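Notebook, returns bench, Finthorpe
23 August 2021

Vastora cell ran from first break to end of shift on soft goods only. Total for the shift 1,118 items sorted, 14 stops. Four of the stops were mine: I had the infeed gate set too narrow after the morning clean and didn't catch it until Getachew pointed at it.

Plush is still the slow category. The fingers squeeze it fine, but the label check wants the print right way up and the item comes out of the tote however it comes. Tried the Jostine settings with the lower grip force, then went back to the old ones after lunch. No difference I would put my name to. The ketchup bottle was picked up upside down, HEINZ patch inverted, so I have written it under "orientation" and left the grip column blank.
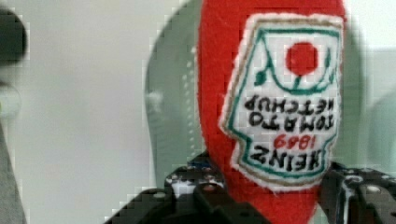 Getachew Mersha thinks we are measuring the wrong thing. His view is that the cell's pick rate matters less than how often a person has to walk over to it, because each walk breaks up whatever that person was doing at the repair table, and the shift report has no line for that. He would like a tally sheet on the post by the cell, filled in by whoever gets up.

I agree with the tally sheet. Put one up, columns are time, who, and why. Nearly half the bench had signed it by the end of the shift.

Other changes since the cell went in, for Feyisa's review: lifting from the totes is down to the oversize items. Repair table now has two seats where it had one. Job rotation has gone a bit strange — people who used to swap every hour stay at one station until the cell calls them, and a couple have asked for the old swap times back. I said I would raise it.

To do: gate width mark in paint pen. Ask Jostine for the orientation retry option. Spare finger pads, order four.

Dagim Mamo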